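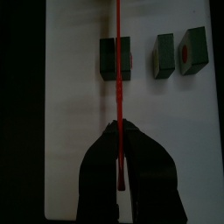

By the Dandent Course Team

Chapter 6
Choosing and Judging a Two-Arm Kit

If you have come this far in the book, you have already spent a good many pages with single arms, and I hope you have grown a little fond of them. A single arm is easy to buy, easy to bolt down, and easy to forgive. Two arms working over the same table are another matter, and so is the business of selling them. In this chapter we'll look at one such package, the Cluvcombe tabletop set, and work through it the way a careful buyer would, from the first page of the brochure to the day the service contract comes up for renewal.

The Cluvcombe is sold by Prins as what the trade calls a bench kit. For the price you get a pair of arms with grippers, a small camera for each wrist, a table frame, and a box of practice items to work with. A longer list of extras can be added later, and we'll come back to those, as the extras are where many school budgets quietly go to pieces. Prins also offers setup on site, which takes one long afternoon if the room is ready for it and a good deal longer if it isn't.

Let's start with the task, as any review should. Before you compare one motor with another, ask what you want the kit to do on an ordinary morning. Blocks and a thin rod on a white surface may look like very plain work, and I have watched more than one visitor glance at that sort of thing and wander off toward the coffee. Stay with it a while, though. A thin rod is an awkward thing to grip. It can turn in the fingers, it can lean, and a small error at the grip becomes a larger one at the far end. Dark blocks standing close together leave little room to spare. If you want to learn how finely a gripper can be placed, this sort of setup will teach you more than a heavy box and a wide bin ever could.

The second question is about reach – where each arm can go, and where the two of them would get in each other's way. The brochure gives the reach of one arm as a neat circle. With two arms facing each other you have two circles and a shared patch in the middle, and the shared patch is the part you are really paying for. Measure it on your own table before you sign anything. 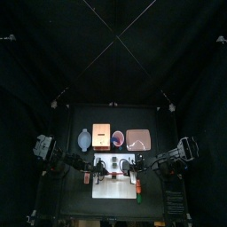
One reader of our earlier edition wrote in to say that we had been far too kind about that shared patch, and that in her own lab the arms spent the first month waiting politely for each other while the class looked on. She had bought the kit for speed and would have been happier, she said, with two separate benches. It's a fair complaint, and I have kept it in mind while writing these pages. A second arm doesn't double the work done in an hour. What it gives you is a second hand, and whether you need one depends on the job.

The third question is what the wrist cameras can tell you. A camera that rides with the gripper gets a close look at the work, but the fingers take up a large share of that view. Endia, which sells a rival package, leans on a fixed camera and charges extra for the wrist pair. Prins includes both kinds. When you try either one, ask to see every view during the same task, and note which of them you find yourself trusting.

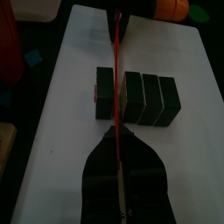 6.1 Reading the Price Sheet

The base kit is only the first line. Prins lists the yearly service plan at 900 dollars, spare finger sets at 200, and a half day of extra training at 400. Write these down in a column before you go on, and leave room beside each one for the matching figure from Endia. We'll fill in that second column together in the next section.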